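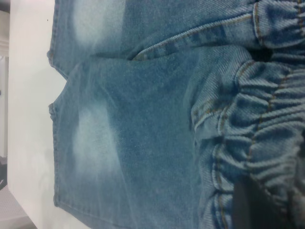

# Temba: animation credits, transcribed

Temba is a set of opening and ending credits from animated television series and short films, typed out by hand and stored as plain CSV. It began as an index for the animation shelves at the Puvthorpe film library and has grown past what those shelves hold.

The current release has 3000 credit lines from 60 titles. Each line is one name, or one company, in one role, in one episode or film.

## Files

- `titles.csv`: one row per series or film, with original title, English title if there is one, year and running time
- `credits.csv`: the credit lines
- `roles.csv`: the role names as printed on screen, with the English term we use for each
- `notes.md`: problems found in particular titles
- `check.py`: looks for missing IDs, stray spaces and duplicate rows

All files are UTF-8. Dates are years only.

## Columns in credits.csv

| Column | Meaning |
|---|---|
| `title_id` | matches `titles.csv` |
| `episode` | episode number, or 0 for a film |
| `position` | order on screen, counting from 1 |
| `name_printed` | the name exactly as it appears |
| `name_roman` | the name in Latin letters, family name last |
| `role_id` | matches `roles.csv` |
| `source` | `tape`, `disc` or `broadcast` |
| `sure` | `y` or `n` |

Rows marked `n` in `sure` are ones where the lettering was hard to read, usually white text over a bright background on an old tape. Leave them out if you are counting how often a person worked with a studio.

## How it was made

Credits were typed from the screen by one person and read back by another. Where the two disagreed, the line was looked at again and either settled or marked `n`. We tried text recognition on the first 1000 lines and gave up on it for the tapes. It did well enough on discs, but the read-back took the same time either way.

Romanised names follow the person's own spelling where we could find it. Otherwise we used the spelling on an English-language release.

## Role names

Studios do not agree on what a role is called. "Animation director" in particular covers several jobs, and an episode may list a chief one and a few others under that. `roles.csv` keeps them apart. Please don't merge them in a pull request, even if they look the same in English.

In-between artists are often credited only by company. Those rows have the company in `name_printed` and nothing in `name_roman`.

## Known problems

- Pen names are not linked to legal names, and will stay that way.
- The Jastitz shorts have 7 episodes with no ending credits on the disc. They are listed in `titles.csv` and have no rows in `credits.csv`.
- Voice cast is complete for films but patchy for series.
- Two series changed their openings part-way through. Only the first version is in for now.
- Some episode numbers follow broadcast order and others follow disc order. See `notes.md`.

## Running the check

```
python check.py credits.csv titles.csv roles.csv
```

It prints nothing if all is well. Changes sent in by Friday evening are normally looked at over the weekend.

## Related

Grereretti is a separate viewer that draws a timeline from these files. It reads the October layout, which had no `sure` column, so drop that column first.

## Licence

The typed data is CC BY 4.0 and the script is MIT. No video, stills or sound from the titles are included, and requests for them can't be answered.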